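Bin picking, month three (or: I own too many plastic spoons now)

2024-07-02

So I finally have something to show you all! If you've been reading since October you'll remember that I joined the shared workshop on Trosville Street mainly to use their bandsaw, and then got talked into the robot arm corner by Chaimae Benjelloun, and well, the bandsaw and I have barely spoken.

The project has a name now, by the way. We're calling it Gravton. Chaimae wanted something serious and I wanted to call it Grabby, so you can see who won that one.

The idea is simple to say and a pain to do: tip a heap of random household stuff into a bin, and have the arm pick it out one piece at a time. No neat rows, no matching parts. I spent most of the spring on the software side and got cocky because everything worked great on wooden blocks. Then we switched to real junk and my success rate fell through the floor. Clear plastic is the worst. The depth camera looks straight through it and reports the thing behind it, so the arm goes for a spot that makes no sense at all.

The other headache was cables. Every time the wrist turned past a certain angle the bundle would tug, and twice it pulled a connector half out. We rerouted it and left a lot more slack, and I wrote a limit into the planner so the last joint can't wind itself up anymore. It's 2 lines of code. It took me 8 evenings to figure out where they went – please don't do the math on that.

I also stopped trusting the bin to stay put. A bin that slides even a little ruins the calibration, and then you're chasing a bug that isn't in the code (ask me how I know!). Now there's a spring clamp on it, plus tape on the tabletop, and I check both before every run.

My log is up to 441 attempts with mixed items. I want 3,000 before I change the grasp scoring again, mostly to stop myself from fiddling with it after every bad night. 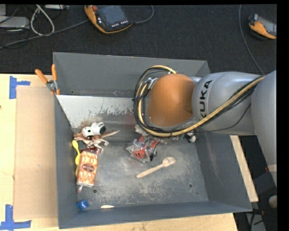
Reaching into the bin. Dinosaur, snack package, yellow spoon and the dreaded clear bag all present.

The dinosaur is my favorite thing to test with, because that long tail gives the planner so many bad ideas. The spork is sneaky too. It's thin and it lies flat, so the fingers have to come down really close to the floor of the bin, and I'm still nervous about how low I let them go.

Next up is a better way to score grasps on flat things, and then I want to try the Baloyi sorting code that somebody at the Bradcombe meetup was raving about. If you've used it, leave me a comment – I can't make heads or tails of the install notes.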